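Chapter 9
Cords, Plugs and Power Strips

I used to keep every cord I owned in one drawer. You probably know the drawer. Mine was the bottom one in a kitchen in Prillcombe, and it opened maybe four inches before something inside grabbed the cabinet and held on. I'd stick two fingers in, fish out whatever I could reach, and go plug it into something to see if it fit. Usually it didn't. Then it went back in the drawer, a little more knotted than before.

We've spent the last few chapters on things that stack. Plates stack, towels stack, even lids will stack if you're patient with them. Cords won't do that. They have two ends and a long floppy middle, and the middle is where all the trouble starts. So the methods from Chapter 6 (sort by size, then by how often you reach for it) need some changing before they're any use to us now, and I'd like to go slowly through the changes before we get to the exercises.

Let me start with vocabulary, and I'll keep it short. In this chapter a cord is anything long and bendy that carries power or a signal. I know an electrician would want more words than that. A strip is a long housing with several sockets in it. A hub is the same idea in a rounder or more compact shape, and an adapter is the small block that goes between a plug and a socket, or between one kind of plug and another. Some strips and hubs have USB ports as well as regular sockets, and for sorting purposes we'll treat those as strips and hubs like any other. You'll find all four terms in the glossary on page 422, along with the ones I'm skipping for now.

When I taught this unit the first time, I had my students bring in a bag of cords from home and dump it on the table. We got white cords, gray cords, a few wild colors, and a great many black ones that all looked the same from two feet away. The black ones took up most of the hour! I remember one pile where three people were pulling on three different ends, each one sure they had hold of a separate cord, and it was all one cord and a loop of another. After that I started asking people to stop pulling, which is now the first rule of the chapter: loosen before you lift. Push the tangle apart with your fingers so there's air in it, and only then go looking for an end.

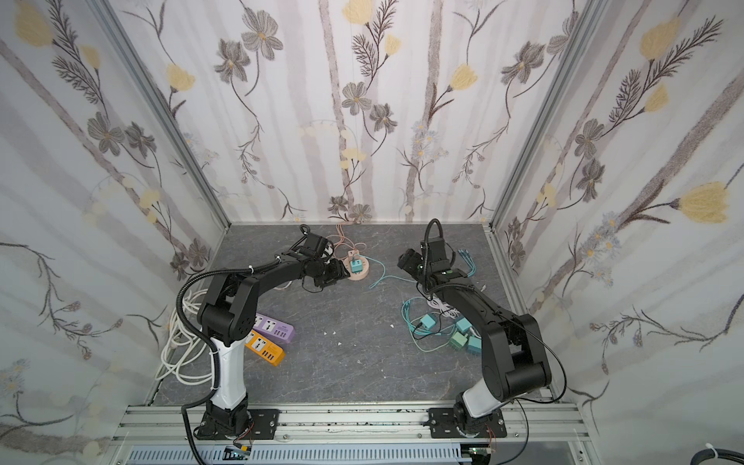

Color is the biggest help you can give yourself, and it's the one most people skip. If the lamp's cord is pink and the speaker's is teal, you can follow each one through a heap with your eyes before you ever touch it. You don't have to buy new cords for this. A wrap of colored tape at each end does the job nicely, as long as it's the same color at both ends (I have gotten this wrong more than once, and it's worse than no tape at all). Where color stops helping is inside a bunch that's all one color. Five pink cords in a heap are every bit as confusing as five black ones, so with those we'll fall back on labels and on coiling each one by itself.

Now for the strips and hubs. My habit is to deal with them before the loose cords, and I'd like you to try it that way even if it feels backward. They're big and stiff, they don't roll around much, and they take up the middle of whatever surface you're working on. Two strips lying crossed over each other will trap any cord that runs underneath. Lift the top one off, lay them side by side, and you've already got more room than you had. Unplug anything connected to them, and take out the adapters while you're there. An adapter left in a socket is an adapter you'll be hunting for in October.

Adapters get a dish of their own. I use a shallow one with a lip, a Livetti baking dish that lost its lid, and a bowl or a box top would be just as good. Please don't put them in with the cords. They drop straight to the bottom, and the plug prongs snag everything on the way down.

One more thing before the coiling section - clear away the scraps. Twist ties, torn bits of paper, old price tags. They look like nothing, but they end up folded into a coil, and then you have a coil with a lump in it. I keep a Nerkau pail by my knee and sweep them in with the side of my hand.

You'll need an open surface for the exercises, plus tape in at least two colors and 18 short ties. The reusable Munshi kind is what I had in mind, though string is fine. Give yourself 40 minutes for the first exercise, and don't worry if you're only halfway through the pile when the time is up. Leave it where it is if you can and come back after dinner.

Before You Begin

Check that every strip is unplugged from the wall.

Look over each cord for cracks or bare wire, and set any damaged ones aside for Section 9.4.

Write down where you think each cord belongs. A guess is fine, and we'll be checking those guesses at the end of Section 9.2.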